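Skamia Neighbors Forum > Crime & Safety > Package thefts, east side

porchlight_kay
Thursday 7:42 am
Third one this month. Box left by my side door at 2, gone by the time I got home at 5. Shoes for my kid, so not exactly a gold mine. Anyone else on the Tai Street end getting hit? Camera got nothing, it points at the driveway.

dmorrow
Yes. Two doors up from the laundromat. Lost a coffee grinder and a bag of dog food, who steals dog food. Did you file a report?

porchlight_kay
Filed online. Got a case number ending 3512 and an auto email. No call back yet.

Sosina Tesfamariam
File every single one, even the cheap stuff. I went to the precinct meeting in September and the officer said patrols get moved around based on reports. No reports, no patrols. Took me ten minutes on my phone.

gus_on_tai
Waste of ten minutes. I filed three last year. Nothing. They close it and mail you a letter.

Sosina Tesfamariam
Didnt say they'd find your box Gus. I said it gets counted.

gus_on_tai
Counted and then what

rlw77
Not just porches either. My sister in law works the register at a store off Lirneo Ave and they've had people walking out with whole armfuls. Detergent, razors, baby formula. She says same two guys, in and out in under a minute. Manager told them not to chase anybody.

dmorrow
Good. Not worth getting hurt over detergent.

rlw77
Agree but then prices go up for the rest of us. Everything in the cleaning aisle is either locked up or costs more than it did in spring.
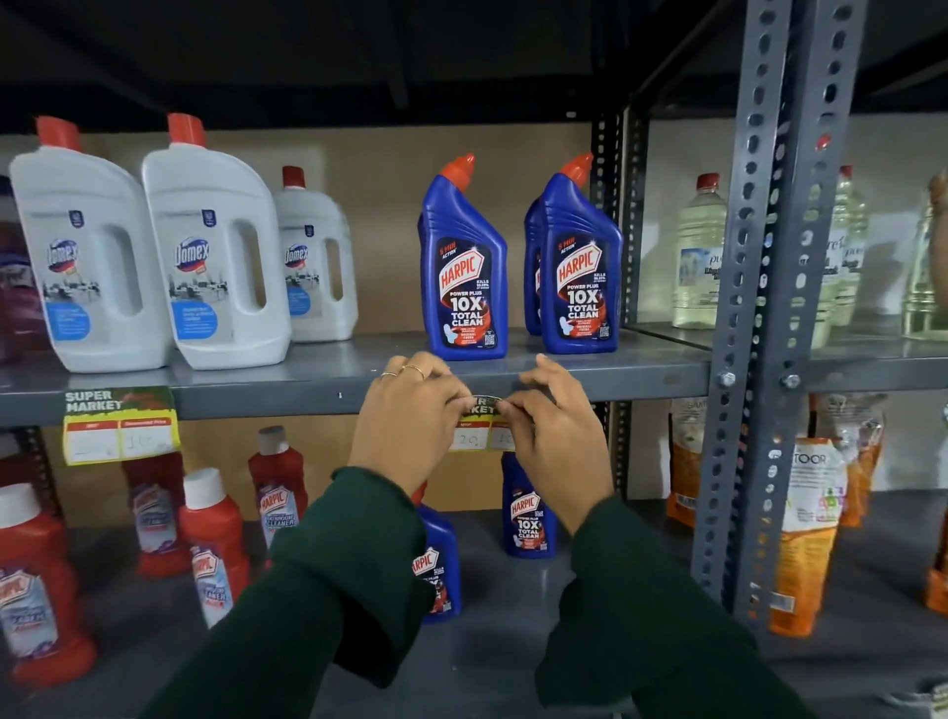
Price sticker going on under the blue toilet cleaner, Domex beside them

kettle_b
Prices went up everywhere, that isnt shoplifting. My cousin's store has hardly any theft and they went up too.

rlw77
Some of it is. Not all, never said all.

Jui-lin Wu
Back to packages please. I'm on the corner by the Muvent building and started sending everything to their lobby lockers. You get a code by text, pick up any time before 9 pm. Free for the first 3 days then they charge you. Haven't lost one since. Only problem is big boxes don't fit.

porchlight_kay
Didn't know they let non tenants use those! Do you sign up at the desk or online?

Jui-lin Wu
Desk. Bring something with your address on it. Guy in the morning is quicker than the guy in the evening, fwiw.

gus_on_tai
So now we pay to get our own mail. Great.

Jui-lin Wu
You don't pay if you pick it up on time.

nightshift_ellen
I'm home days so if anyone on the 2000 block wants stuff dropped with me, message me. Already do it for my neighbors on both sides. Please tell me first though - I sleep till noon and the driver rings and rings.

dmorrow
That is really kind. Messaging you.

tallpaul
Saw a silver hatchback going slow down Tai around 1:30 yesterday, stopped twice, passenger got out once. Didnt see him take anything. Could be a delivery driver for all I know, they all use their own cars now. No plate sorry.

kettle_b
Careful with that. Last time somebody posted a car on here it was a guy dropping off his mother's prescriptions and people were yelling at him in the street.

tallpaul
Which is why I said could be a driver

porchlight_kay
Silver hatchback fits nothing I have because my camera is useless lol. Moving it this weekend. Is there a mount that doesn't need drilling? We rent.

rlw77
Clamp kind, goes on the gutter or railing. Mine's held through two winters. Don't get the sticky ones, came down first hot day.

Sosina Tesfamariam
Also check your homeowners or renters before you claim anything. Deductible is usually way over what a box of shoes costs. The seller refunded me nearly 80 dollars when I sent the case number, so thats another reason to file, Gus.

gus_on_tai
ok that one I didnt know. Which seller, or do they all do it?

Sosina Tesfamariam
Depends. Ask in the chat thing and have the number ready. Took two tries.

porchlight_kay
Trying that tonight. Will post if anybody from the precinct calls.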